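The Chair That Must Move Every Day

In our office at Kitance we have more people than desks, so the chairs travel. When I came here in July I counted nothing and noticed only the noise. Casters on a herringbone floor make a small knocking at each joint of the wood.
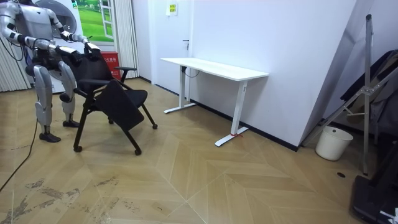

Page last changed: 19 April 2018

A black chair with a mesh seat is a good traveller. It has armrests to hold, and when you tip it a little the legs come up without scratching. I bought mine from Dogar for 89 euros. My colleagues told me that the Nodis one, at 353, is softer for the back. I tried it for one week and went back to mine.

Lifting by the armrests is comfortable, but please check the screws first. On my old chair one armrest became loose in this way, and
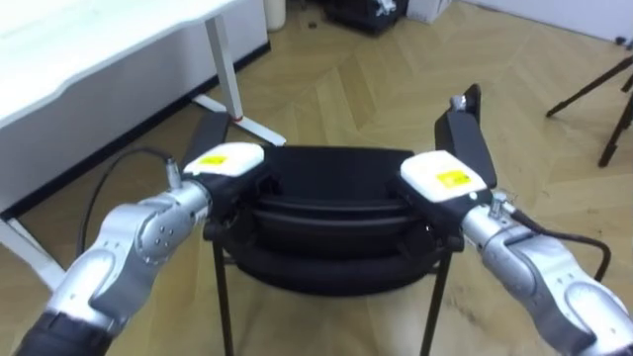
I had to tighten it twice in a month. Now I keep the small key in my drawer. For a white desk I leave a hand's width between the armrest and the edge, so the tabletop does not get black marks. In the evening I push the chair under and switch off the lamp.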